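Postereo: dos pinzas de mano para enseñar a clasificar cubiertos
Memoria del proyecto de fin de ciclo
Autor: Heriberto Villanueva
Lugar de montaje: taller compartido Tallier, Jallville

1. Punto de partida

La propuesta original prometía un brazo robótico completo que recogiera la mesa. El tutor la leyó, preguntó cuánto dinero tenía y me sugirió empezar por la mano. Postereo es, por tanto, la mano: dos pinzas que una persona sujeta y mueve, con una cámara en cada una, para grabar cómo se recoge una mesa y entrenar más adelante un brazo que sigue en el apartado de trabajo futuro, donde goza de buena salud.

El presupuesto se cerró en 405 euros. La mayor parte se fue en motores, cámaras y tornillería, y una cantidad que prefiero no desglosar en piezas impresas del revés.

2. Montaje

Cada pinza tiene dos dedos paralelos movidos por un husillo. La primera versión pesaba 350 gramos más de lo que mi muñeca consideraba razonable y hubo que adelgazar el cuerpo. En la versión actual la fuente y la controladora están fuera de la pinza, al otro extremo del cable. Se gana ligereza a cambio de vivir atado a la mesa como un teléfono de los de antes.

La tarea de prueba consiste en repartir cubiertos y palillos en tres cajas translúcidas, una al lado de otra. Elegí las cajas porque estaban de oferta en Cuadros, la tienda de menaje que queda frente al taller. Es un criterio de diseño que no figura en la bibliografía.

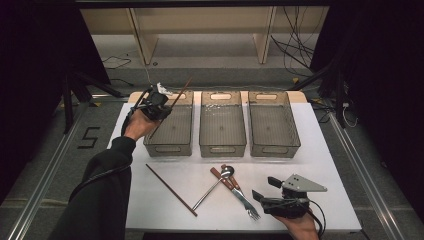

El cableado merece párrafo propio. En el esquema eléctrico de la propuesta era una línea recta. En la práctica se enganchaba en el codo en cada giro, y la primera solución, cinta adhesiva sobre la manga, me costó una camisa y no resolvió nada. Ahora el cable va con holgura suficiente para estirar el brazo hasta el fondo de la mesa. El conector del motor se soltó dos veces durante las pruebas de julio; desde entonces lleva una brida.

El programa de registro guarda la apertura de los dedos junto con el vídeo de cada pinza. Sincronizar ambas cosas me llevó más tiempo que toda la mecánica. El desfase inicial era de unos 214 milisegundos, lo bastante para que la pinza pareciera cerrarse por intuición, un instante después de haber levantado ya la cuchara. Marcar cada trama al salir de la cámara, y dejar de hacerlo al llegar al disco, arregló casi todo.

3. Pruebas

Grabé 88 repeticiones en el taller, casi todas a partir de las ocho de la tarde, cuando la sierra de cinta descansa y se puede pensar. Una repetición cuenta como válida si cada objeto acaba en la caja que le toca, sin caídas y sin ayuda de la otra mano. El reglamento lo escribí yo y aun así intenté incumplirlo varias veces.
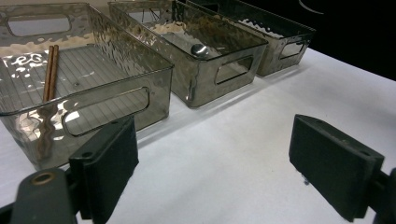 El orden de recogida influye bastante en el resultado. Si se deja lo delgado para el final, el operador llega cansado y aprieta de más, de modo que acabé por adelantar los palillos. Con los dos ya dentro de la misma caja, uno junto al otro, lo que queda por recoger es metal, que resbala pero al menos no rueda. También aprendí a desconfiar de los reflejos: las paredes rugosas de las cajas devuelven brillos y rayas onduladas, y mi detector de bordes los tomaba por cubiertos con un entusiasmo conmovedor. Subí el umbral hasta que dejó de ver tenedores en las paredes. Por desgracia, dejó de ver también algunos sobre la mesa.

De las repeticiones descartadas, 15 lo fueron por el mismo fallo, dos piezas cruzadas que suben juntas. Los dedos cierran sobre la de arriba, arrastran la de abajo y el conjunto viaja en equilibrio hasta que alguien respira. Probé a acercarme más despacio, a girar la muñeca y a pedirlo por favor. Lo que mejor resultado dio fue empujar antes la pieza superior con un solo dedo para separarla, maniobra que cualquier camarero conoce y que a mí me ocupó una semana. La cuchara apoyada sobre los mangos de los cuchillos es el caso típico. 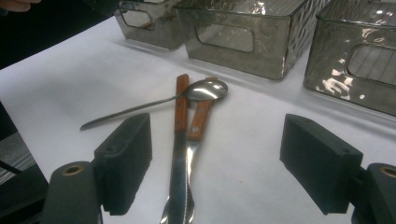 4. Pendiente

Cambiar las almohadillas de los dedos por otras con más agarre.
Imprimir de nuevo el soporte de la cámara izquierda, que cede si se aprieta con convicción.
Revisar el umbral del detector con otra iluminación.
Devolver al Tallier el juego de llaves Allen, completo si aparece la pequeña.
Pedir precio del brazo, sentado.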